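Raising Money for a Small Firm: What We Learned from the Prenine Case
Selina Imhof
Submitted 2023-02-15

When I signed up for the business finance project in October, I had a rather grand picture of investment in my head, all big banks and long tables. What I ended up with was Prenine, a small maker of household cleaning products in Triltlow, and I have grown so fond of it that I find it hard to stop talking about it (my family will agree).

The question our tutor set was a simple one to write down. Prenine wanted to buy a second filling line and did not have the cash. Should the owners borrow from a bank, or should they sell part of the company to an outside investor? I was asked to look at both choices and say which I would pick, and why.

I began with the bank loan. The lender, Mesadier, offered 300 thousand euros over seven years, secured on the building. I spent a good many evenings with a spreadsheet working out what the repayments would do to the firm in a poor year. Prenine sells most of its stock in spring, so the autumn months are thin, and the first version of my cash flow table had the company running dry just before Christmas. I had put the tax payment in twice! Once that was mended the picture looked a great deal kinder, though there was still very little to spare.
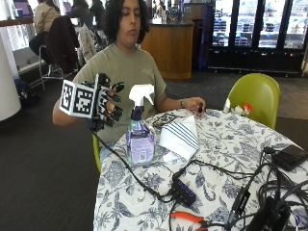

Fig. 1. At the round table, with a spray bottle.

The second offer came from Snorradóttir, a family investment office that likes to buy into small manufacturers and stay for a long time. They would put in the same amount for a minority share and a seat on the board. There would be no monthly repayments, which pleased the owners very much, but a share of every future profit would leave the family for good. To compare the two fairly I needed a value for the whole firm, and this was the part I found hardest. I tried 2 methods, one based on past profits and one on expected cash, and they gave answers so far apart that I went back to the lecture notes and started again.

The gap came down to growth. My first forecast had sales climbing every single year, as student forecasts tend to do. When I used the firm's own order book of 3720 cases as the starting point and let sales rise slowly from there, the two values drew much closer together, and I felt able to defend them in front of the class.

My choice in the end was the loan, though for 70 per cent of the sum offered, with the rest of the machine paid for out of savings over the following year. The owners would keep their company and the autumn months would be bearable. I do see the case for the investor, mainly for the advice that would come with the money, and if interest rates rise much further I would want to run the whole table again.

I would have liked more time on the board seat and what rights go with it. The draft agreement ran to many pages and I only understood the first few properly. My thanks go to the owners for answering so many emails, some of them sent very late at night. The full cash flow tables are in Appendix A, and the corrected tax figures are in Appendix B.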